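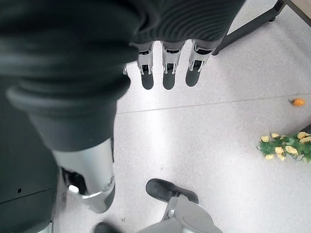

Progress report, second period
Shared workshop build: Brirkidach
Prepared for the Britside small projects fund

Summary

Brirkidach is walking on the workshop floor without the overhead strap, and both hands are fitted and wired. The wrist camera is running. Picking objects up from the floor is behind schedule, and we explain why below. We have spent within the grant so far and are asking for one change to the remaining budget, moving money from spare motors to hand parts. The total stays the same.

Work done in this period

Legs and feet. The walking software was moved from the old controller to the new one in May. We lost most of two weeks to a loose connector at the left hip that only failed when the leg was loaded. It has been replaced with a locking type, and we changed the matching one on the right at the same time. The robot now stands, shifts its weight, steps forward and backward, and turns in place. Turning is still slow. The rounded toes roll a little on the smooth floor when the robot leans forward with an arm out, and we have limited how far it can lean until we find a better sole material.

Hands. The fingers are metal segments with a pivot at each joint and dark pads at the tips. The thumb is a heavier part with a smooth shell. Assembly went as planned except for the thumb hinge, which had to be taken apart and shimmed because it bound near the end of its travel. We put a dark gray knit cover over the hand to keep the cable runs from catching on things. The cover does its job, but the fabric bunches around the palm and at the base of the fingers. We don't yet know how much closing force this costs us. The next version of the cover will be cut in two pieces.

Wrist camera. The camera is mounted so that it looks along the hand toward whatever is being reached for. When the arm is lowered, it sees the fingertips, the thumb and a good stretch of floor. It also sees a lot of the hand. The covered part of the hand takes up much of the upper left of the picture and is too close to be sharp, so that area is no use for finding objects. We considered moving the camera outward on a longer bracket. We decided against it for now, as a longer bracket would hit the table legs when the robot works near furniture.

Software. We use Satier for arm planning and our own code for the hand. The two parts now share one clock, which removed a delay between the picture and the movement. Logging works. A run can be played back afterward with the joint positions lined up against the camera, and this has saved more time than anything else we did in the period.

Floor pickup

The application promised that the robot would pick household objects up off a floor and put them in a bin. The robot crouches and reaches down, and the fingers arrive over the floor with the thumb opposite. Getting there is reliable. Closing on the object is where we have trouble.

We ran 152 attempts in this period. The robot picked up the object and held it in 78 of them. A dropped object was counted as a failure even if the robot got it off the floor first.

The test objects include a small round orange one and a bunch of artificial flowers with green plastic leaves and pale yellow blossoms. Round objects tend to roll away when one finger touches before the others. The flowers don't roll, but the leaves fold under the fingers and the hand closes on very little. We have tried coming in with the thumb first, and it helps with round things. We have not found a setting that works for both.

Lighting is the second problem. The floor is pale and speckled, and when strong light falls on it the middle of the camera picture washes out. The flecks and bits of debris are also sometimes taken for small objects. Lowering the camera exposure fixed the first part and made the dark parts of the picture harder to read. We now sweep before each session, and the next software change will ignore anything below a minimum size.

Safety

There were no injuries. The stop button was moved from the bench to a post near the work area after a member pointed out that you had to walk past the robot to reach it. The rule is 2 people present whenever the leg motors are powered, and the sign-in sheet shows this was followed. One fall happened during the hip connector fault. The strap was still in use at that time and took the weight. The damage was a cracked side cover, since printed again.

Spending

Motors and drivers came in slightly under the estimate. The hand parts went over. The finger joints from Furtado wear faster than we allowed for, and we replaced 6 of them in this period. We have bought no spare leg motors because none have failed. We ask permission to use the spare motor money for finger joints, tip pads and fabric. Receipts are in the shared folder, sorted by month.

Plan for the next period

— Make and fit the two-piece hand cover, then measure closing force with and without it.
— Try at least two softer materials for the fingertip pads.
— Test sole materials on the workshop floor and raise the lean limit if one holds.
— Repeat the floor pickup runs with the same objects, so the results can be compared with this period.
— Start on the bin. The robot has to stand up while holding an object and turn with it, and we have only tried this with an empty hand.

The open evening for the other workshop groups stays in the plan. We would like to hold it once the robot can go from floor to bin, and not before. If floor pickup is still at its present level halfway through the next period, we will reduce the object set and tell you at that point.

Comments (4)

benchrat
Did you try a rubber band around each fingertip before ordering new pads? Cheap, and you can swap them between runs.

Brirkidach build group
We did, on one hand. Grip was better but the bands crept up the finger after a few closes. Might try heat shrink next.

oldlathe
Glad the stop button got moved. Can the post go a bit closer to the door? I keep bumping it with the cart.

solderandtea
What knit is the cover? I have offcuts of a stretchy one that doesn't bunch much, I'll leave them in your bin on the shelf.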